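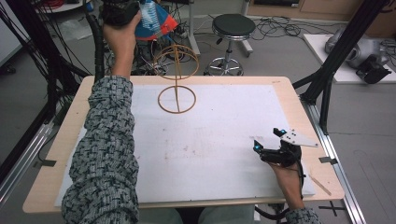 How often do the jaw pads on the handheld grippers need changing? Every 200 hours of use, or sooner if a thin rod slips when you hold it level and tap the housing.

Monday, March 14, 2022

Pads done on both grippers this morning, left one first. The old left pads had a groove worn across the middle. Right pads were fine but I changed them anyway so the hours match. Used the Rarberg pads from the top drawer. One packet left, Ashraful Matubbar is ordering more.

Clean the seat with alcohol before the new pad goes on. In December we skipped that and the pad walked forward over a week until the jaws wouldn't close square.

Right gripper cable: the clamp screw had backed out again. Put it in with a drop of threadlocker. The cable should leave the housing and run down past the wrist with enough slack to turn the hand palm up. Too much slack and it drags on the board. I set it, turned the hand over a few times, then let out a little more.

Tracking dropped out twice after lunch, both times with the right gripper low over the board. Naomi Mushi thinks it's the upper marker working loose in its socket. I can't feel any play in it. Swapped the lead with the spare and had no dropouts in 11 runs, so I've labeled the old lead and put it in the Begum box. Not throwing it out until someone has put a meter on it.

Jaw opening recalibrated after the pads. Closed reads 0, fully open reads 700 on both sides. Left drifted to 4 when closed after the first few squeezes - zeroed it again and it has stayed put.

Still to do:
Wipe the white board, brown smudges near the middle
Ask Merkik if the longer clamp screw fits this housing
Write the new pad date in the Vurnholm log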